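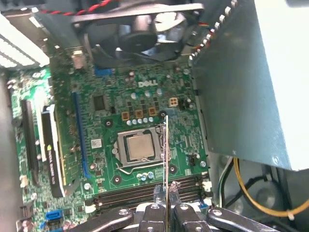 Posted by Babak Ansari on Saturday, June 29, 2019
Filed under: Old Desktops, Weekend Fixes

How I Clean and Re-Paste an Old Dell Tower Without Losing My Mind (or Any Screws)

My cousin dropped off a Dell desktop last week with a sticky note on it that said "loud, slow, please help." I love these jobs. I really do! There is something very satisfying about opening up a machine that has been shoved under a desk for years and giving it a proper going over, and the middle of that job is always the same: cooler off, old paste off, new paste on, cooler back.

I've written bits of this in replies to people on the Sharifi forum so many times that I figured I'd put the whole thing in one place. It's aimed at somebody who owns a screwdriver and has maybe added memory once. If you've built a few PCs you can skip down to the part about old boards, where I get picky.

What you need

A Phillips screwdriver, medium size. Mine is a magnetic one from Drirnmont and the handle is ugly but I've had it forever.
Isopropyl alcohol, 90 percent or better. The 70 stuff from the drugstore will do in a pinch, it just takes longer to dry.
Thermal paste. I use Novemier because a tube of it was in the drawer. Any decent non-conductive paste is fine.
Coffee filters or lint-free wipes. Paper towels leave fuzz.
A soft brush (an old makeup brush is great).
A can of compressed air.
Something thin and plastic for scraping.
A muffin tin for the screws. Trust me on the muffin tin.

Opening it up

Shut down, pull the power cord, then hold the power button in for a few seconds to drain whatever charge is left. Take the side panel off and lay the tower flat on its side with the open part facing the ceiling. Please don't do this with the tower standing up, I've chased a dropped screw around the bottom of a case with a flashlight in my teeth and I don't recommend it.

Touch bare metal on the case before you touch anything else, and keep doing it every so often. I wear a wrist strap in winter when the carpet in my office turns into a lightning farm. In summer I mostly just touch the case a lot.

Now take a picture with your phone. Take four! Get the fan plugs, the front panel wires, the drive cables and anything else you might unplug. You will think you'll remember where that little two-wire plug went, and by the time lunch is over you won't.

Dust first, then the cooler

I do the dust before I take the cooler off, so the crud doesn't blow into the open socket. Hold each fan still with a finger while you spray near it, because letting it whiz around on compressed air is rough on the bearings. Short bursts, can upright. If it's one of those machines that lived with a smoker or a long-haired cat, take the whole thing out to the garage and save your rug.

Then unplug the CPU fan from the board and loosen the cooler. Most Dells I get have a cooler held by four screws, one at each corner. Go in an X, a couple of turns on each, around and around until they're all free. If you take one all the way out while the others are tight, the cooler tips and you're putting a lot of pressure on one corner of the processor.

If it won't lift, don't yank. The old paste has gone hard and is acting like glue. Put the screws back in a few turns, plug the fan in, run the computer for ten minutes so everything warms up, shut it down and unplug it again, and then twist the cooler gently side to side. It'll usually let go with a gross little sucking noise.

Getting the old paste off

Wet a coffee filter with alcohol, lay it on the processor, and let it sit there for a minute. Then wipe from the outside toward the middle so you're not pushing gunk over the edge and into the socket. Fold, wipe, new filter, wipe. Same for the bottom of the cooler. For the thick ridge around the edges I use the plastic scraper, never a metal one.

You're done when the filter comes away clean. Notice I didn't say when the metal looks shiny. On the Dell board up top, the square heat spreader is a bit tarnished, kind of bronze-gray, and I'm perfectly happy to leave one that color. A little discoloration doesn't hurt a thing. I've seen people go at theirs with sandpaper to get the mirror look back and it makes me want to lie down.

Leave the processor where it is, too. There's a bent metal lever that runs along two sides of the socket on that board, and it's so tempting to flip it just to have a look underneath. If you're only changing paste you have no business under there. The pins in these sockets are tiny and springy and once one is bent you're in for a long evening with a magnifier and a sewing needle.

Getting to know the board while it's open

With the cooler out of the way you finally get a good look at things, so it's a nice time to learn your way around. The four round black holes around the socket are where the cooler mounts. The long blue slot is the PCI Express x16, which is where a graphics card would go. The black slots running across below the socket, with the white clips to the right of them, are for memory. That square beige plug with four openings is power, and it gets its own cable from the power supply. (If a machine won't start after you've been in it, check that one first. I forget it constantly!)

My picky part: check the capacitors. They're the little cans standing up on the board, and on an older machine they're worth a minute of your time. Get your flashlight down low and look across the tops. You want flat. If a top is domed, or there's brown crusty stuff on it or around the base, the board is on its way out, and you should have that conversation with whoever owns it before you spend any more time. I had a Vosden small-office machine last August that I cleaned beautifully, top to bottom, and only then noticed three puffy caps behind the cooler. That was a whole Saturday.

While you're in there, run the soft brush along the slots and into the corners where the air didn't reach. If there are memory sticks in, press down on each end to make sure they're seated. Do the same with any expansion card. Cards creep up a little over the years, especially in towers that get kicked.

New paste

A blob the size of a small pea in the center of the processor. That's it. There are people who will argue with you about lines and crosses and spreading it with a credit card, and I've tried all of them on my own machines and couldn't measure any difference worth mentioning. The one real mistake is using so much that it oozes over the sides.

Lower the cooler straight down over the holes. Try not to lift it and set it down again, because that traps air. If you do have to lift it, wipe everything and start over. I know, I know. It takes two minutes.

Start all four screws by hand before you tighten any of them. Then go in the same X pattern, a couple of turns each, until they stop. Snug is plenty, no grunting. Plug the CPU fan back in right now, before you do anything else. Say it out loud if you need to.

Buttoning up

Get your phone photos out and go around the case checking every plug. Look for loose cables that could touch a fan blade, and tuck them behind something or use a twist tie. Give the muffin tin a glance, and if there's a screw left in it, find out where it belongs.

I like to power it on once with the side panel off, hands well clear, just to see the fans spin up. Then shut down, unplug, put the panel on, and boot it for real.

For testing I load up a free temperature monitor, write down the idle number, and play a long video or run something heavy for 40 minutes. My cousin's machine was bumping up near 100 Celsius under load before I touched it, which explains the jet engine noise. Afterward it settled at 70. Still not a cool-running computer, but she can hear her TV now.

A few things people have asked me

How often? For a family computer, every three or four years for the paste, and a dusting whenever you can see fuzz in the vents.

Can I use rubbing alcohol with the green stuff in it? No, wintergreen belongs on your knees. Get the plain kind.

Is it worth doing on something this old? I think so! A decent new desktop ran my neighbor 900 dollars this spring, and he uses it for email and solitaire. A tube of paste and an hour of your weekend is pretty cheap next to that. If it's still slow once it's cool and quiet, swap the hard drive for a solid state one. I'm doing that to my cousin's next and I'll write it up when the drive gets here.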